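Proceedings > Garment Care and Packing > Full text
Abstract Methods Results References

3. Starting state of the shirt

3.1 Garments

The set used in this section contains 6 button-up shirts with long sleeves, all from the Nulen line and all bought new. Each one was washed once before use and then kept on a hanger in the Firkerau store room. Knit shirts and short-sleeved shirts are treated in Section 5. They crease differently, and folding results for the two groups should not be pooled.

3.2 Laying out

Earlier work on packing creases starts from a shirt that has been buttoned, smoothed by hand and squared to the edge of the table. We did not ask for this. A shirt taken out for packing is often put down at an angle, with its sleeves going in different directions, and the folds it picks up then are pressed in when the suitcase is closed. Figure 2 gives a typical layout. The collar is at the upper left, the body runs down toward the lower right, and the lowest part of the hem hangs past the front edge of the surface. Shallow folds and creases are present in the fabric.

We recorded 168 layouts. For each layout we noted the direction of the button line, the course of each sleeve and whether any part of the garment hung off the surface. The button line served as the reference axis. On dark cloth it is easier to find than the side seams, provided the buttons are pale. Fine stripes help as well, as a change in their direction marks a fold that is otherwise hard to see under even light.

3.3 Sleeves

Sleeves were scored apart from the body. A sleeve was called open if it lay flat from shoulder to cuff, bunched if it narrowed at any point, and covered if part of it could not be seen. Bunched sleeves often have a flat cuff, so the state of the cuff says little about the rest of the sleeve. The upper sleeve in Figure 2 was scored as bunched: it narrows, bends, and ends in a wide, flattened cuff next to the suitcase. The other sleeve was scored as covered.

3.4 Crease score

Crease depth was scored with the Bosman chart, which we used without changes. A shirt was scored once when laid out and again after it had been packed under a load of 500 grams. Hems that hung over the edge were scored in place and were not pulled back onto the surface first. Scores for the collar are left out of the totals because the collars are stiffened and barely respond to the load.
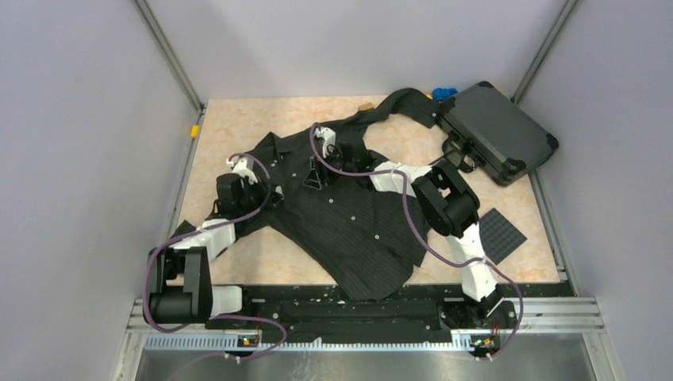
Raduver Textile Group, Firkerau
September 9, 2025

Figure 2. Pinstriped button-up shirt in dark charcoal, laid out at an angle. The pale buttons down the body give the reference axis described in Section 3.2.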